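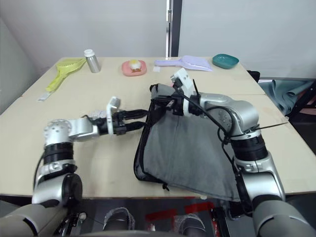

How much slack should I leave in the gripper cable?

Enough that you can turn the wrist all the way to its stop in both directions, with the elbow fully bent, and never see the cable go tight. On the Proltoseck arms that means leaving a loose loop at the elbow joint and a smaller one behind the gripper. If you have to pick, be generous at the elbow.

## 4. Dressing the arms and setting up the grippers

You should be coming to this section with both arms bolted to the base, the base strapped or weighted so it can't creep, and the joint test from section 3 finished. If you skipped the joint test, go do it, I'll wait. Everything below assumes each joint turns the way the controller thinks it turns, and finding out otherwise with a gripper on the end is how I got the dent in my second Suter housing.

Plan on an evening for this. I did the left arm at the Fultmont shop in one go and then did the right arm at home over most of a week, mostly because I kept stopping to fuss with cable ties.

### What you need on the bench

- The two Suter grippers with their mounting screws
- A hex key set (the long-arm kind, the stubby ones can't reach the back screws)
- Cable ties, the reusable sort if you have them
- Flush cutters
- A pair of finger pads for each gripper, plus a spare pair
- Rubbing alcohol and a lint-free cloth
- A soft thing with a zipper: a pouch, an old sweatshirt, whatever you don't mind losing

### 4.1 Mounting the grippers

1. Power down at the supply, not from the software. The Mohamedi controller holds position for a few seconds after you click Stop, and then it lets go.
2. Prop the forearm on a stack of books or a foam block so the wrist is level.
3. Line up the dowel in the wrist flange with the hole in the gripper body. It only goes on one way. If it feels like it goes on two ways, the dowel has fallen out (check the floor).
4. Start all the screws by hand before you tighten any of them.
5. Tighten in a star pattern, a little at a time, until they're snug. Then go around once more.
6. Plug in the gripper connector and push until you hear the click. Tug it gently.
7. Do the other arm.

> **Caution:** These grippers have no brake. When power goes off the fingers can be back-driven by hand, and they'll drop whatever they're holding. Keep your feet and your coffee out from underneath.

Left and right grippers are the same part. I put a dot of paint pen on mine anyway, so that when one starts making a noise I can swap them and tell whether the noise moved with the gripper or stayed with the arm.

### 4.2 Running the cables

I have redone this more times than any other part of the build, so please learn from my pile of snipped ties.

1. Move the arm by hand through its full range, slowly, and watch where the links come close to each other. Those are your pinch spots. Keep cable out of all of them.
2. Lay the gripper cable along the outside of the forearm. Don't tie anything yet.
3. Put one tie just behind the wrist, loose enough that the cable can still slide under it.
4. Make the elbow loop. Bend the elbow as far as it goes, then straighten it, and check that the loop doesn't snag on the joint ring either way.
5. Tie the cable down on the upper link, this time properly tight, so any pull stops there and never gets to the connector.
6. Repeat the full range by hand.
7. Trim the tails.

I'm putting step 7 on its own line on purpose! The tail on my right arm has been sticking straight out sideways from the joint for ages, and it's stiff enough to catch on fabric when the arms cross. Beatrice Nzioka has pointed at it every single time she's been over. It's a two-second job with the flush cutters, and you want the cut flush, too, as a tie snipped at an angle will scratch the back of your hand like a cat.

**Note:** If you're adding the wrist cameras from section 6, leave the ties open for now and come back. The camera lead follows the same path, and you'll want both under the same tie.

### 4.3 Setting the soft stop and the grip force

Gripper settings live on the Tools tab in the Mohamedi software, under whichever arm is selected. Check the arm name at the top before you type anything. I've spent a good long while tuning the left gripper and wondering why the right one didn't care.

1. Click **Home** and let the fingers close all the way and open again. Keep hands clear.
2. Set **Open width** to 100. It's a percentage, so that's fully open. You can bring it down later if the fingers bump things on the way in.
3. Set **Force** to 18 for cloth. The units are whatever the gripper firmware thinks they are, so treat it as a dial.
4. Set **Close delay** to 3. This gives the arm a moment to settle before the fingers move.
5. Click **Write to tool**. The values don't stick until you do this, and closing the tab throws them away with no warning.

Eighteen is my number for a midweight fabric. Go lower for anything thin and stretchy. For something stiff, like canvas, I go up a bit at a time until it stops slipping, then quit there. High force doesn't buy you much on cloth, and it does chew through pads.

> **Caution:** Don't test the force with your finger. Use the fabric, or a folded towel, or a foam earplug if you like science.

### 4.4 Fitting and checking the finger pads

1. Peel off the old pads, if there are any, and roll the leftover glue off with your thumb.
2. Wipe the inner faces of both fingers with alcohol and let them dry.
3. Set the new pad from the tip end and press backward toward the gripper body. Going the other way traps a bubble right where you need contact.
4. Close the gripper on a folded towel and leave it there while you go do something else.
5. Open it up and look along the fingers from the tip. The two pads should be flat and facing each other squarely.
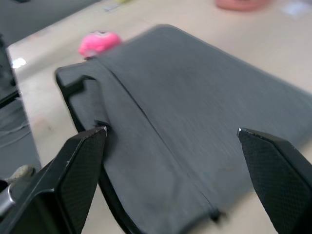
Pads are the part I'd spend money on before anything else in this build, and I say that as someone who tried bicycle inner tube, shelf liner, and heat-shrink first. Smooth rubber is fine on plastic and hopeless on anything knitted. What works for me is a pad with a fine diamond or crosshatch pattern on it, like the ones on the inner faces of these fingers, running right out toward the tip, since the tip is where you pick up a fold. Look at the very ends while you're checking the pads. Mine have gone pale along the edge, a thin silvery line against the black, and that's the spot to run a fingernail over for burrs. A burr you can barely feel will pull a thread.

If you do find one, take it off with a few strokes of fine sandpaper wrapped around a popsicle stick. Take the pad off first or tape over it.

Kipchumba Nyamweya runs the same grippers on his bench and changes pads every 3,000 closes, by the counter on the Tools tab. I go by feel and change them when I can't make out the pattern with my thumb anymore. His way is better. Mine is the way I'm going to keep doing it.

### 4.5 First grab

Okay, the fun part. You'll do this at low speed with one arm, and then with both.

1. Turn the speed slider all the way down. It should feel silly.
2. Lay your soft thing on the table and push up a fold or a flap where you want the gripper to take it. Perfectly flat cloth is hard, so don't start there.
3. Open the fingers fully and jog the gripper down until the flap is lying between them. Come in low, with the tips nearly grazing the tabletop.
4. Stop. Look from the side. If either finger is pushing down on the table, back off until it's clear.
5. Close.
6. Lift straight up, just enough for the cloth to leave the table, and hold.
7. Jog sideways a little each way. The cloth will swing, and that's fine. You're watching for creep at the pads.
8. Set it down, open, and do it again from the other side.

Once one arm can do this without drama, pick the bag or shirt up by its top edge with one arm and bring the other in toward the middle with its fingers open. Leave plenty of room between the two. The controller knows where the arms are, but it has no idea there's a bag hanging off one of them, and a dangling corner will find the other gripper if you give it a chance.

Things I keep forgetting:

- Zippers. The pull swings when the bag does, and if it ends up between the pads, you get a great hold on the pull and none on the bag. Aim for fabric beside the zipper rim, away from the pull.
- Anything else on the table. Push it to the far edge or put it on a chair. A sleeve can drag a lot of stuff with it.
- Dark cloth. It's harder to judge where a gray seam sits when the light is straight overhead. I bring in a desk lamp from the side and the folds pop right out.

### If something's off

**The gripper closes but the cloth slides out.** Check for lint on the pads before touching the force. Tape takes it off nicely.

**One finger gets there first.** The pads may be different thicknesses, or one is sitting on leftover glue. Redo 4.4 for that side.

**The gripper drops out of the Tools tab when the elbow bends.** That's your cable. Straighten the arm, power down, and go back to 4.2, step 4. If it comes back as soon as the arm is straight, the loop is too short.

**It buzzes while holding.** A faint buzz is normal with the force above what the cloth needs. Drop it a notch and see if the hold is still good.

Save your settings as a new profile before moving on to section 5. I named mine "cloth_june" and I've regretted the name but never the backup.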